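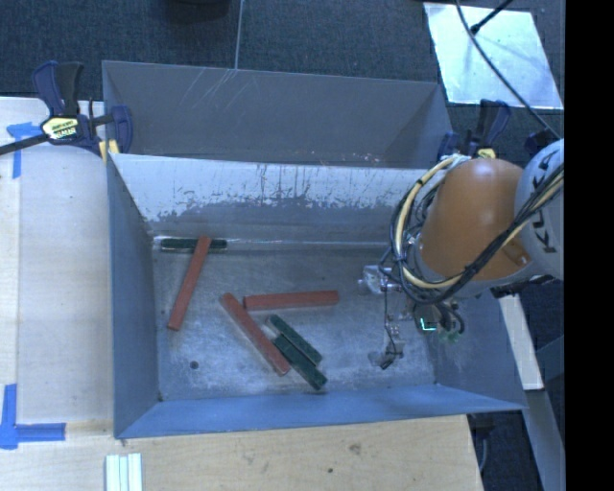

Repainting a metal planter: primer, or am I being had?
Forum: Garden and Outdoors > Pots, Planters and Troughs
71 views this page

wetgravel
I have three old metal troughs along the side of the house that used to hold my mother-in-law's geraniums and now hold grudges. The inside coating is coming away in ragged patches, the way it does on any painted metal box that has had a hard life. Outside they're a respectable blue.

The man in the paint shop says I need an etch primer, then an undercoat, then two top coats, and he'd like me to buy all of them from him. The total was more than the troughs cost new. My neighbour says plants can't see and I should put the compost in and go indoors.

Who's right? I'd like them done before November, when the side of the house becomes a river.

Modupe Aliyu
Your neighbour is right about the inside. Once it's full of wet compost no paint is going to thank you for it. Scrape off whatever is already lifting, knock back the rust with a wire brush and put in a liner with holes in it. Spend your money on the outside, where people will judge you.

One thing to check first: how old is the paint? If it's old enough that it might have lead in it, don't go at it with a dry sander. Test it before you start.

bungalow_bill
Disagree with the above. I lined mine and the water got down behind the liner and sat there. Bottom rusted through in two winters. Lifted it to move it and the whole contents stayed on the patio in a perfect oblong, like a sandcastle with a hebe in it.

Prime it. Prime it properly. Tremetmont do a zinc one that I've used on gates and I'd trust it on a boat.

Modupe Aliyu
Were there drainage holes in the metal as well as in the liner, Bill?

bungalow_bill
There were some.

Modupe Aliyu
Some.

bungalow_bill
There was one. It may have been under the hebe.

Thicket
Can I put in a word for doing nothing at all. I have a galvanised tank that has been rusting handsomely since before I bought the place and visitors ask me where I got it. I tell them Ultness, the posh garden shop, and they nod. Ultness sell a pre-rusted one, by the way. You pay extra for the rust.

wetgravel
I looked that up. You do pay extra for the rust. I have been sitting on a fortune.

On lead: no idea of the age. They came with the mother-in-law. I'll get a test kit. Is there any point painting the inside above the soil line, where it shows? There's a strip at the top that looks like a bus shelter.

Modupe Aliyu
Yes, do the top strip, down to a hand's width below where the compost will sit. Clean it, wipe it with white spirit, let it dry, primer, one decent top coat. Leave the rest to the liner. Stand the whole thing up on feet or bricks so air gets underneath. The base goes first on all of these, and it goes from below as often as from inside.

And drill holes. Plural.

shehu_road_allotments
Member since forever, 3,079 posts, and I believe this is the first time I've agreed with Modupe about anything. Feet are the answer. We had a row of metal beds at Shehu Road and the ones on bricks are still going. The ones flat on the slabs went in the skip.

I will quarrel about the white spirit, though. Sugar soap and a rinse first, or you're only moving the grease about.

Modupe Aliyu
I was wondering when you'd find something. Fine, sugar soap first, then white spirit.

bungalow_bill
Still say prime the inside. All of it. You're there anyway with a brush in your hand.

Thicket
Bill, you put one hole under a hebe.

bungalow_bill
It was a very good hebe.

kettlemender
Different question, sorry to barge in. Does anyone know whether Nirkari paint is the same stuff as Tremetmont with another lid on? My brother-in-law swears it is and he's been wrong about everything else this year, so I feel he's due.

shehu_road_allotments
Start your own thread please. (No, it's thinner. You need an extra coat and you end up level on price.)

wetgravel
Update, for anyone keeping score. Lead test was negative on all three. One trough turned out to have no holes whatsoever, which explains the geraniums. Drilled them all on Friday, with a bit that was fine for the first trough and purely decorative by the third. The wire brush took off far more than I'd expected and I now have blue eyebrows.

I went for primer on the whole inside of one and only the top strip on the other two, partly as an experiment and partly because the tin ran out. All on bricks.

Total spend came to 50 quid with the drill bits, so the man in the paint shop got something out of me in the end.

Modupe Aliyu
Good. Which one is getting the full primer?

wetgravel
The one nearest the gate. Bill, I've named it after you.

bungalow_bill
Honoured. See you all back here in two winters.

Thicket
What's going in them?

wetgravel
Geraniums. I was told, I wasn't asked.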